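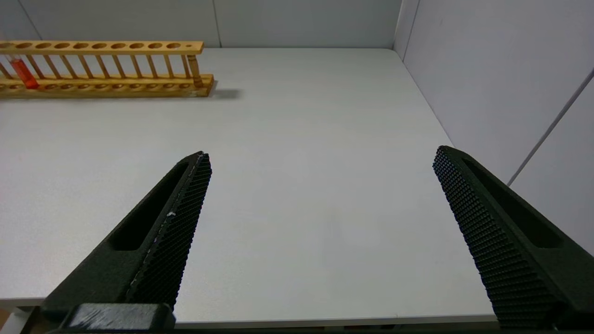 Nga Lưu wrote after the last edition that she had set the cooker to 52 for a batch of beans, thinking the number meant minutes, and came back to a pot of very plain hot water with beans in it. The display on the Trirkex shows program numbers first and time second. The section has been rewritten with that in mind.

## 4. Cooking a double batch

Use this section when you want to cook one meal for tonight and hold the second half for later in the week. It applies to soups, stews, beans, chili and whole grains. For rice, go to Section 5.

**Before you start**

- The inner pot has two fill lines. The lower line is for beans and grains, the upper line is for everything else.
- Dry beans must be soaked overnight and drained. Canned beans go in at step 6.
- Take the steam rack out of the pot.

> **Caution:** Never fill past the upper line. Food can block the vent and the lid may not release.

1. Put the inner pot in the base and turn it a little each way until it sits flat. Wipe off any water on the outside of the pot first.

2. Press **Program**. The display shows a number with a small P beside it. Turn the dial to P7 for soups and stews or P9 for beans and grains.

3. Press **Time**. The P goes out. Set the time from the chart inside the back cover. Do not double the time because you doubled the food.

 *Note:* A full pot takes about twice as long to come up to heat. The countdown does not begin until the pot is hot, so plan dinner with that in mind.

4. Add oil, onions, garlic and any meat. Leave the lid off and press **Brown**. Stir until the onions are soft, then press **Cancel**. Your program and time are kept.

5. Add stock or water and scrape the bottom of the pot with a wooden or silicone spoon. If bits are left stuck to the bottom, the cooker may stop and show E2.

6. Add the remaining ingredients. Tomatoes go on top and are not stirred in. Hold back milk, cream, cheese, spinach and fresh herbs until the end.

7. Close the lid, turn the vent to **Seal** and press **Start**.
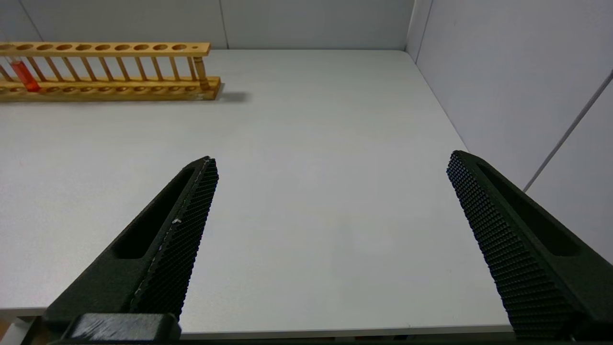 8. When the cooker beeps, leave it alone until the pin drops. Then turn the vent to **Open** with a long spoon - keep your hand and face away from it - and lift the lid away from you.

9. Stir in anything you held back in step 6. Taste for salt now.

### 4.1 Storing the second half

Move the food you are saving into shallow containers before you sit down to eat. Deep containers cool too slowly. The Clerneo lids sold with the Belterholm set fit the smaller inner pot only, and that pot should not go in the freezer.

Leave a finger's width of space at the top of any container that will be frozen. Write the dish and the day on the lid.

> **Caution:** Do not use **Keep Warm** overnight.

Bean dishes thicken in the refrigerator. Add a splash of water when you reheat them. Nives Cocco's lentil soup in the recipe booklet needs a full cup.

### 4.2 If the display shows E2

Press **Cancel**, wait for the pin to drop and open the lid. Scrape the bottom, add half a cup of water and go back to step 7.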